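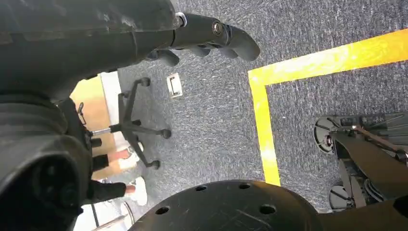 Floor outlet, blue-grey carpet. My whole personality this month.

Right, thread time. I've moved house within Gakotdale and I have learned a lot about internet providers, none of it by choice.

Old place had the slowest connection on the street. 4 megabits on a good night. I once started a movie download, made a lasagne, ate the lasagne, and was still waiting.

So I rang Ghaffari in December to transfer the account. Got a ticket number ending in 822 and a promise someone would call back before 5 pm. You can guess how that went.

Rang again. Different person, lovely bloke, couldn't find the ticket. Read it to him three times. He opened a new one and asked me to hang on to the old one "just in case". In case of what, mate??

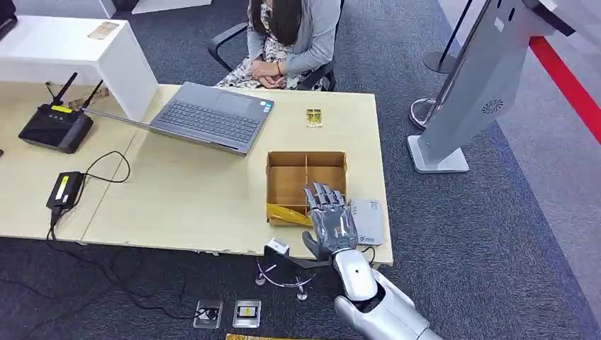

Last edited 9:14 pm

Meanwhile my neighbour Berenice Alvarado tells me the whole building is on Zurnedex and has been for ages. Same street, 60 bucks a month, and she does video calls with her mum while the kids are streaming.

I'd been paying 82 for the lasagne connection. I had to go and sit in the car for a bit.

Cancelling was its own adventure. They want to know why you're leaving, then they want to offer you a better plan, then they want to know why you don't want the better plan. Where was the better plan last winter, when I was uploading my tax stuff from the library car park?

Final bill came through: 326 dollars, including a "relocation fee" for the relocation they never did. I've disputed it. Isauro Xolalpa from the tenants' group reckons go straight to the ombudsman, and he's sent me his old letter to copy from (it's very stern, I love it).

If you're moving soon, ask the neighbours what they're on before you ring anyone. And write down every ticket number - on paper, with the name of whoever gave it to you.

Will update when Ghaffari get back to me. They've said within ten business days, so put the kettle on.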